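Research > Robotics > Lab Practice

4.2 Workspace rules for bin picking

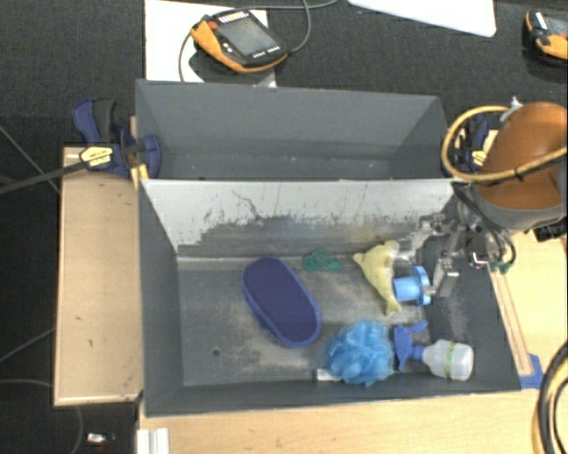
Figure 3. Two-compartment bin during a pick from the lower side.

Our rules for the cell cover the bin first and the robot second. A bin that shifts by even 2 mm makes the calibration useless, so it must be fixed to the table before any run is logged. Bar clamps, as in Figure 3, are enough for this – tape is not allowed. Objects start in one compartment and the other is left empty as the drop side. Cables on the arm are checked for slack every 200 picks. The teach pendant stays within the operator's reach, and people walking past the cell must keep clear of its cable. Nair and Lis drafted these rules at Sirville, and the Skarkent site adopted them in July with no changes to the clamping section.

Filed under: Safety & Standards, Manipulation
2 comments | 200 shares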